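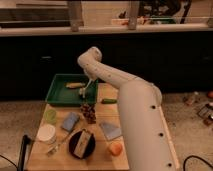
The question I get most about the second arm setup is what it cost, so I finally sat down in February and added up the receipts. The arm is the big number and everyone expects that. The rest of it is what I planned badly the first time. I had one line in the budget called "misc" and it was supposed to cover the table, the cables, the gripper fingers, and everything the arm picks up and puts down. A green tray, a black plate, a fork, a cup, a couple of sponges -- each one is cheap, and I bought most of them twice.

I am writing this up mostly so I have it in one place before I order for the Dendale room. If you are pricing out something similar, take what you need from it.

What I had set aside

My limit for everything except the arm was 600 dollars. The arm and its controller came out of a separate pot and were paid for last year, so I am leaving them out. I split the 600 into the table, the gripper, tabletop items, and spares. There was no line for shipping. There should have been.

The gripper fingers were the largest item. I ordered a set from Bitar for 389 dollars, which is more than half the money gone in one click. I looked at a cheaper set from Plivon first. It would have needed an adapter plate, and the adapter plate had a long lead time, and I did not want the arm sitting idle for a month to save a little. I would make the same choice again, but I would have ordered it first and the small stuff after. I did it the other way around and had to put off the spare fingers.

The table

I went with a plain wood table, square, low enough that the arm can come over the top and reach the back corners. I measured reach on paper before buying and was off by a few inches, mostly from forgetting how much room the gripper takes up when it points straight down. Measure with the gripper on. A tray in the far corner is a fair test, and if the arm can work inside it without folding up on itself you have enough room.

A metal bench from Staten was on my list too. It was heavier and better made. It also cost more than the whole tabletop budget, and wood has been fine.
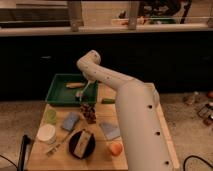

Things for the arm to handle

I keep a spreadsheet for these now. It has 22 rows. Each row is one item, with a column for where I got it, a column for price, and a column for whether I can get the same one again. That last column matters more to me than the price. The first green cup I bought was a clearance item, and when it cracked I could not match it. The sizes were all slightly different, so I ended up replacing the cup and redoing the positions I had saved for it.

What I do now is buy everything in this group in one order, with a spare of anything thin or brittle. Grapes, corn, an orange fruit, a piece of cucumber, bread -- I want shapes that are different from each other, and I want them to stay on the list for the whole project. Swapping halfway through makes a mess of the notes.

Sponges and cloths are the cheapest thing on the sheet and I still ran short. They go on the reorder list automatically now.

Cables and floor space

I did not budget for longer cables either. The ones I had reached the table only if the table stood where I did not want it. I bought two extensions and then a third. Leave enough slack to loop on the floor and plan where the loop goes before you bring the table in. I moved ours six times and would have liked to move it once.

Floor space is free if you already have the room, but put it on the plan anyway. Mine has the cabinets along the back and carpet everywhere else, and small things end up on the carpet. A shelf or a bin would have been a sensible purchase. It is on the list for Dendale.
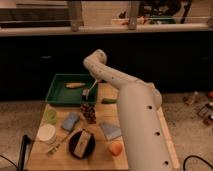 Corn and a utensil in the tray, arm overhead.

For the next order

I am raising the limit and adding a line for shipping and a line for cables. Gripper fingers get ordered first, with the spare set in the same box. Then the table, measured with the gripper mounted. Tabletop items last, all in one go from the spreadsheet.

I still have not decided about the Staten bench. The Dendale floor is not very level and the extra weight might be worth paying for. I have asked for a quote with delivery included and will add the number when I get it.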